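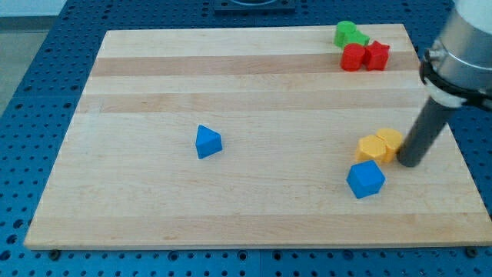 A robot arm, a wooden board and a bunch of coloured blocks. The dark rod is the only "finger" it gets!

How do you teach a robot to push?

Pushing stuff is easy, right? You slide your plate away when you're full. You shove your books over to make room. You don't even think about it.

Robots find it really hard. Weird, but true.

At the Hosergate lab a team has been working on a pushing robot since March. They call the project Skinness. (No, we don't know why either. We forgot to ask.)

One finger, no thumb

Try this. Put some blocks or bottle caps on a table. Now pick up a pencil and hold one hand behind your back. Use only the tip of the pencil to slide the blocks. No grabbing! No lifting!

Tricky? The blocks spin. They wander off sideways. Push near a corner and the whole thing turns around instead of going forward.

That's the robot's job all day long. It has a rod and it has to slide the blocks where somebody asks. Stars, triangles, cubes, hexagons -- they all slide differently. A round one can roll or slip off to the side. A cube is nice and flat if you hit the middle of a face, but if it's turned so a corner points at you, good luck.

Then there's the problem of neighbours. When two blocks are touching, pushing one usually moves the other one too. Sometimes you want that. Mostly you don't.

Telling it what to do

The robot gets its jobs in plain words. Things like:

"Push the blue triangle over to the red star."
"Move the yellow hexagons apart."
"Put the blue cube next to the green star."

So it has to work out two things. What do the words mean? And which way do I push?

For the first one it uses a camera. The camera takes a picture and the computer matches the words to the shapes. "Blue" isn't enough if there's a blue cube AND a blue triangle on the board. It needs the shape word as well.

How it learns

Nobody typed in a rule for every push. There would be way too many. The team used a method called learning from demonstration. Big name, simple idea -- copy somebody who can already do it.

Step 1. A person steers the arm with a controller and does the job. The computer saves everything. What the camera saw, where the rod was, which way it went.

Step 2. Do it again. And again. The team saved 900 of these practice runs. Amos Nguyen-Tran did a lot of them and says his thumbs were sore by Wednesday.

Step 3. The computer looks for patterns. When the blocks look like this and the words say that, people usually push over here.

Step 4. The robot has a go by itself.

It doesn't plan the whole trip at the start. It makes a small push, looks, makes another small push, looks again. If a block spins the wrong way the robot can go around to the other side and fix it. Little pushes are slow but they make it much easier to sort out a mess.

Did it work?

Kind of! Scientists like a fair test, so the team gave the robot 15 jobs it hadn't practised. Blocks in new spots, new instructions. No helping.

It finished 13 of them.

The two it missed were both jobs with touching blocks. It was asked to move one and kept dragging the buddy along with it. In one of them it pushed the pair right to the edge of the board and the team hit stop.

13 out of 15 is pretty good but the team wasn't finished. A robot that does well on 15 jobs might just be lucky. The next test is going to be bigger and a second team at Fusham will run it on thier own robot, to see if they get the same answer. Doing an experiment over in a diferent place is a big part of science.

Why bother?

Nobody really needs a robot to push toy blocks. But lots of real jobs are pushing jobs. Sliding a box along a shelf. Clearing a space on a messy bench. Moving something too wide to grab. Blocks are cheap, they're colourful and you can see right away if the job got done.

Your turn

Play Robot and Boss with a friend. You need some blocks and a pencil each.

The Boss gives an instruction, using colours and shapes only. No pointing.
The Robot pushes with the pencil tip. After every 3 pushes, stop and look.
Swap when the job is done.

For a harder game start with all the blocks squished together. Or the Robot can use the hand they don't write with.

Words to know

Demonstration: showing how something is done.
Instruction: words that tell you what to do.
Fair test: a test where everyone gets the same rules and there's no sneaky help.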